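Okay, a long one tonight, because three people asked me how the move to the ground floor apartment is going and I keep typing the same answer. Get yourself a cup of tea. This is mostly about picking colors, and a little about my mother.

When we took the place in September every wall was the same tired cream. The landlord, bless her, said we could paint anything we liked as long as we used decent paint and didn't touch the ceiling. I thought that would be the fun part! I had no idea how long a grown woman can stand in a hallway looking at little squares of card.

My mother's rule was always that you live in a room for a month before you change anything in it. She said you need to know where the light goes and where you put your bag down when you come in tired. I ignored this in every place I ever rented, and I have the memory of one very green bedroom to show for it. This time I tried to listen.

So for 30 days we did nothing. Well, we unpacked, and we argued about the couch, and I bought a lamp I shouldn't have. But no paint. And by the end of it I knew that the kitchen gets sun until 10 in the morning and then goes gray and flat for the rest of the day, which I would never have guessed from the viewing.

My friend Orathai Saengthong came over with her fan of sample cards and a bag of oranges. She has painted more rooms than anyone I know and she's very firm about it. She told me to stop holding the cards up in the middle of the room and put them flat against the wall, down low by the floor, and then up high, and then to go away and make lunch. A color by the baseboard can look like a completely different color from the same one at eye level.

She also told me to look at my floor first. I'd been treating the floor as something that just happens to be there, but you see it in every room, all day, and you can't easily change it in a rental. Pull your wall color toward it or push it well away, she says, and don't end up sort of hovering in between. I wrote that on an envelope and stuck it to the fridge.

Yaa Kpodo from my old building disagrees with all of this, by the way – she picks the color she loves and makes the room put up with it. Her dining room is the deepest plum and it's my favorite room in the whole city, so I can't say she's wrong. I've eaten so many good dinners in there.

I went back and forth for ages between a soft clay and a proper dark red for the big wall. The clay was the sensible one. Everyone liked the clay. My sister-in-law Paweena said the clay was "very restful," and I think that was the moment I went off it.
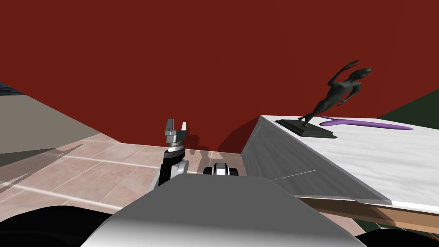 What I kept coming back to was my grandmother's front room, which was red and dim and smelled of cardamom, and where you always felt somebody was glad you'd come. You can't buy that in a can, I know. But I figured I could at least start with the wall and work on the cardamom later.

If you're going dark, a few things I picked up along the way. Use a tinted primer, because we skipped it on our test patch and the cream kept grinning through. Buy one more roller sleeve than you think you need. And do your cutting in by daylight, since a lamp from the side will have you fixing shadows that were never a mistake in the first place.

We used roughly twice as much paint as the label promised, so budget for that if you're on old plaster like ours. It drinks the stuff. I had to go back to the store in my painting pants, and of course I ran into my dentist.

Still to do: the hallway, the inside of the closet, and the little shelf by the door where the keys go. I'm leaning toward a warm white for the hall, but Orathai is coming back with more cards and I've been told not to decide anything before she gets here. If you have a white you love, please send me the name. I'll be up for a while yet, picking paint out of my hair.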